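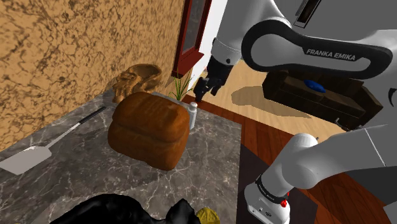 Figure 1. The simulated kitchen counter, with the arm, the loaf, the white bottle and the spatula.

Report on the Open Day Visit to the Landetgate Robotics Lab
Torquil McIver, Project Group 2

1. Why we went

Our project is on how robots get tested before anyone lets them near a real kitchen. The course handbook says each group has to make one "site visit of substance." Landetgate was holding its open day in August, it was free, and it was on the bus route, so that was our substance taken care of.

The lab has three rooms open to visitors. We spent most of our time in the Marden room, where the simulation work is done. I had pictured something with safety cages and a person in goggles. What we got was a desk, a large screen and a very good chair that visitors were asked not to sit in.

2. What was demonstrated

The demonstration was a kitchen that exists only in a computer. Figure 1 shows one of the setups. The arm is a model of a Franka Emika arm, with the name printed on a black band in case you forget, and it works over a gray marble countertop that is nicer than any I have ever rented. The job we watched was a pick task: the operator types in an object, the arm reaches for it, and the software records whether it got there.

In the figure the gripper is hanging open over the back of the counter, with the small white bottle a little below and in front of it. The big brown loaf sits right beside the bottle. Our guide told us this sort of crowding is done on purpose. A bottle alone on a bare counter is an easy target. Put a loaf next to it and a plant behind it, and the arm has to plan a path that doesn't involve flattening breakfast.

I asked what happens when it does flatten breakfast. The answer is that the run is marked as a failure, the counter resets, and the loaf comes back as good as new. I would like this feature at home.

3. How the testing works

Each task is run over and over with small changes. The objects move, the lighting changes, and sometimes the wall or the counter gets swapped for another one. The setup we saw had a mottled orange-tan wall, a red window frame and a carved wooden bowl sort of thing leaning around at the back. I took this for somebody's strong personal taste. According to the guide, the decor is there so the vision software doesn't learn that kitchens are always white and boring.

The batch on display during our visit had 715 runs in it, and 416 of them had been marked as successes. I worked out the percentage on the bus and it comes to 58, which would get me a stern email from the department. The guide was cheerful about it and said the hard layouts drag the number down. On the easy layouts the same software gets more than 95 percent. We were not shown a table for the easy layouts, so I am reporting that as something we were told.

4. Things that did not go to plan

The first live run froze with the arm halfway through a reach. The second one started before the guide had finished explaining the first. After that it behaved, and we watched a whole string of attempts with the sound of the coffee machine next door filling in for the missing motor noise. A simulated robot is very quiet. It hadn't occurred to me that I would miss the whirring, but a small boy in front of us asked when the real one was coming and I was with him on that.

We also lost one group member to the Olmont stand, where they were giving out tote bags.

5. What we got out of it for our project

The main thing is that "tested in simulation" covers a lot of ground. Before the visit our draft treated it as a yes or no question. We now plan to ask how many layouts were used, how cluttered they were, and who decides what counts as a success. At Landetgate a pick counts if the object is lifted and held for a set time. Being set back down gently is scored as a separate task, and I think that distinction should go in our second chapter.

We did not find out how well the results carry over to a physical arm. The guide said that comparison belongs to the Ní Bhriain project, which had its door closed that afternoon. I have written to them and will add a section if they answer before the deadline.

Our remaining problem is that one visit to one lab is thin evidence for anything. The handbook only asks for one. I mention it so the marker knows that we noticed.

Comments

gripfan: Did they say how long the hold time is? Two seconds and ten seconds are very different tests.

Torquil McIver: They did say, and I wrote it on a leaflet, and the leaflet was in the tote bag. I'll ask again.

marblecounter: I was there in the morning and it froze for us too – same spot, mid-reach.

hollis_b: You should put the 58 percent in the intro. It's the most interesting thing here and it's buried in section 3.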